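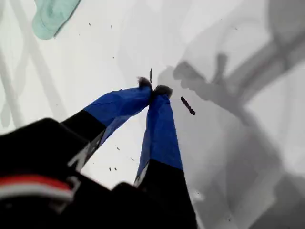 Unit 4: Marches, Vigils and Walkouts
How a protest gets from an idea to a street

Welcome back, everyone. These notes go with the November session and cover a bit more ground than I usually manage to get through out loud, so please read them even if you were there (and especially if you were sitting at the back, where I'm told my voice doesn't carry!). The reading for this unit is the packet on the Sirkgate rent marches, plus the short interview with Poonam Tomar that I handed out at the end of last time. If you lost yours, there are spare copies in the tray outside my office.

1. What we mean by a protest

I'd like us to use the word loosely for now. A march is a protest, and so is a silent vigil outside a town hall, and so is a lunch break that goes on for three hours until somebody from management comes down to talk. They share an audience. Every one of them is put on for people who aren't taking part: the council, the landlord, the newspaper, the neighbors leaning out of their windows.

Keep the audience in mind as you read the Sirkgate packet. The tenants there began with a letter, signed by 381 households, and it sat in the offices of the Grewal housing company for most of a summer. The first march was called after a tenants' meeting where, as Tomar tells it, "we had run out of stamps and out of patience." It was small. The organizers put it at 100 people, and one local paper said there were 70. Hold on to that gap between the two numbers, as we'll be coming back to it in section 3.

2. The second march, and why it was bigger

The second Sirkgate march drew almost 500 people, and it's natural to ask what changed in between. Students often tell me it was the leaflets, and the leaflets were good, but I'd ask you to look at three other things in the packet.

First, the route. The first march went along the ring road, where there were hardly any houses and not much foot traffic. The second started at the school gates and went through the market, so that people who had only come out for potatoes ended up walking along for a block or two, and a fair number of them stayed to hear the speeches.

Then there's the matter of who asked whom. Tomar says she never once persuaded a stranger to come. She talked to people on her own stairwell, and they talked to people on theirs. Sociologists have plenty of long words for this, and you'll meet them in the spring course, but "people come when somebody they know asks them" will do nicely on your test.

Finally, the workers at the Corkolix depot were in a dispute of their own over shift hours, and they brought their banner. I think this is the most interesting part of the whole story, and the packet gives it only half a page. The tenants and the depot workers had many of the same people among them, of course. What they didn't have was the same demand, and there was a long argument beforehand about whether one march could carry two.
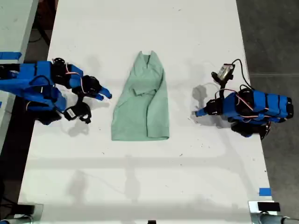

A word on looking the part, which is a subject I could happily spend a whole term on. Movements have always argued about clothes. Some marchers in the packet wanted everybody in their work things, to show who they were, and others wanted Sunday best, to show they deserved a hearing. Tomar's group settled on a color, and it was a modest business: wear something green if you've got it. A plain long-sleeved shirt in pale mint, with a collar, folded on the table the night before, would have done perfectly well, and it could go straight back to being a shirt for the office the next morning. Compare this with the printed T-shirts at the Illitz walkout, which looked splendid in the newspaper but had to be paid for in advance, so that people who joined on the day stood out as latecomers. Please jot down one thing each choice made easier and one thing it made harder.

3. Counting a crowd

Back to our 100 and our 70. Neither side need be lying. A march has a front and a tail, people drift in and out, and the number you get depends on where you stand and when. Somebody who counts at the start will miss the market crowd, and somebody who counts at the speeches will miss the parents who had to go home and make supper.

When you use a crowd figure in your essay, I want to know who gave it and, if the source says so, where they were standing. Write "organizers said" or "the paper reported." Please don't split the difference between two numbers and present it as a fact. I get one of those every year!

4. What happened afterward

Grewal agreed to meet the tenants after the second march. The increase was delayed, and later a smaller one went through. Octavio Espinoza, whose essay is the last item in the packet, calls this a defeat with good manners. Tomar calls it the first time anybody from the company learned her name. I go back and forth on it myself, and you're welcome to disagree with all three of us.

For next time

Read Espinoza's essay, pages 12 to 19, and skip the appendix.
Write one page on the shared march with the depot workers: should the two demands have been kept apart?
Bring a leaflet, flyer or poster from any campaign, old or new. Photocopies are fine.

My office hours are the same as before, and the door is usually open until four.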